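27/05/2025

Journal de l'atelier, local Hadatia.

La matinée a été consacrée au rangement du plan de travail, conformément au calendrier arrêté en mars. L'inventaire des fournitures de cuisine, tenu sous la référence 407, a été repris depuis la première ligne - plusieurs articles y figuraient encore sous leur ancienne désignation. La planche à découper blanche demeure affectée au poste principal. La petite tasse rouge et le disque rose sur lequel elle est posée sont inscrits ensemble, de même que la boîte en bois clair à fente, qui reste à droite de la planche.

Le bon de commande adressé à la maison Sodergate, numéro 1 506, n'a pas reçu de réponse à ce jour. Une relance sera envoyée demain - la question des étiquettes sera traitée séparément. 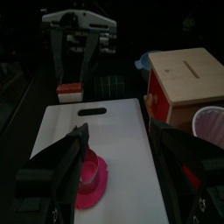 L'après-midi, relecture du registre et classement des factures Flurkorer. Local fermé à dix-huit heures.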